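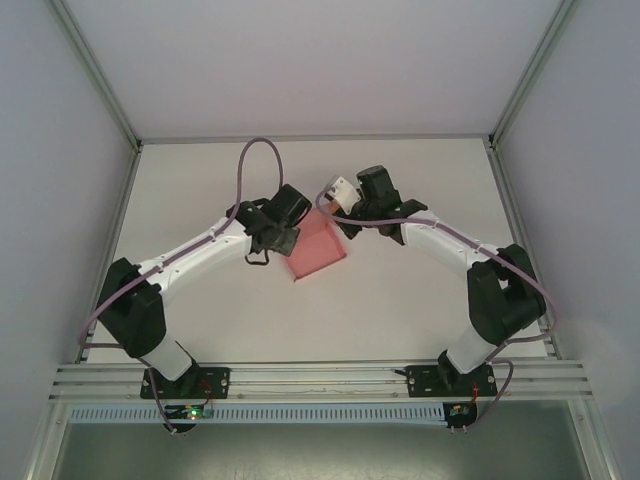 Small card tray, salmon pink

Grainy fudge vs smooth fudge - which side are you on?

tabletandtea
I've been making fudge every weekend since June and I am completely hooked! My gran's recipe comes out crumbly, somewhere near Scottish tablet, and I love it. My sister-in-law Lise Chan makes the smooth, chewy kind and says mine is "wet sand with ambitions". So I'm asking the people who know. Which do you make, and how do you get there every time?

Mine is 800 g of granulated, a tin of condensed milk, butter, a splash of whole milk and a good pinch of salt. Bring it up slowly, let it boil, then beat it like mad while it's still hot. Lovely stuff, but some weeks it sets in the pan before I can turn it out.

garnet_t
Smooth, every time, and I'll fight for it. Your trouble is the beating. If you stir fudge while it's very hot you get big crystals, and big crystals are your sand. Take it off the heat, leave it completely alone until the bottom of the pan feels just warm to your hand, and only then pick up the spoon. Beat until the shine goes and pour straight away. First time I did it that way I stood in the kitchen eating the scrapings with a teaspoon and didn't speak to anyone.

Garnet Turcotte

oldpanhandle
Disagree with Garnet, sorry. That's fine if you want sweets that stick to your teeth! Proper fudge should give a little and then crumble. I beat mine hot, always have, and the only thing I'd change in the recipe above is the heat. Turn it right down for the last bit. Setting in the pan usually means you've boiled off too much water.

tabletandtea
That could well be it, I do get impatient. I've got a Stindel thermometer and it was reading 107 when a drop in cold water already made a soft ball. Every book I own says it should be higher. Who do I believe?

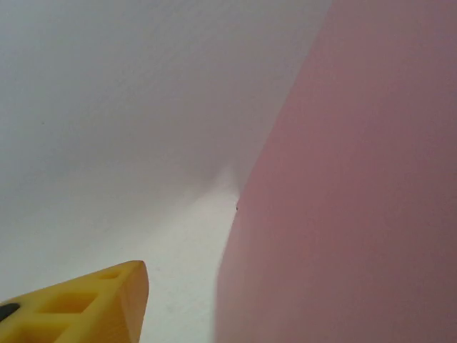

I've started keeping a notebook too, with the weather in it (my husband thinks this is hilarious). The batches made on muggy days do seem softer, but that might be me looking for excuses.

garnet_t
Believe the cold water. Then put the thermometer in a pan of plain boiling water and see what it says. If it's reading low there, it'll be reading low in the sugar, and you just add the difference on. Make sure the tip isn't touching the bottom of the pan either.

The weather is real, by the way! Sugar pulls damp out of the air. I won't make nougat at all when it's raining.

beaudoin_lane
Can I put in a word for the middle ground? I beat by hand for 4 minutes once it's warm, stir in a spoonful of grated fudge from the last batch, then pour. You get a fine, even grain that melts on the tongue. My neighbour calls it cheating and then takes a bag home.

oldpanhandle
That IS cheating. Does it work with clotted cream fudge? Asking for myself.

beaudoin_lane
It does! Grate it very finely or you'll find lumps. And let clotted cream fudge cool in the tin overnight, don't put it in the fridge. Fridge fudge goes tacky on top.

tabletandtea
Trying this tomorrow. Half with the grated fudge, half Garnet's way, and Lise gets to taste both without being told which is which. I'll do sea salt on one lot as well, I can't help myself. 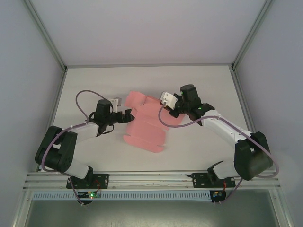

Re: how long does it keep?

pipandpeel
Jumping in with a side question. I gave some away last year and it had dried out by the time people ate it. What's the limit?

garnet_t
Cut it as late as you can. A whole slab wrapped in greaseproof and kept in a tin will stay good for more than 8 days, easily. Once it's in squares the edges start to go.

oldpanhandle
Mine never lasts long enough to find out, but crumbly fudge stands up to drying far better than smooth. One point to our side!

tabletandtea
Results are in. Lise picked the grated one, and so did I. Gran's recipe is staying in the book, though, and I'm making it again for her birthday.

Contact us | © Tovby Sweet Kitchen Forum | Back to top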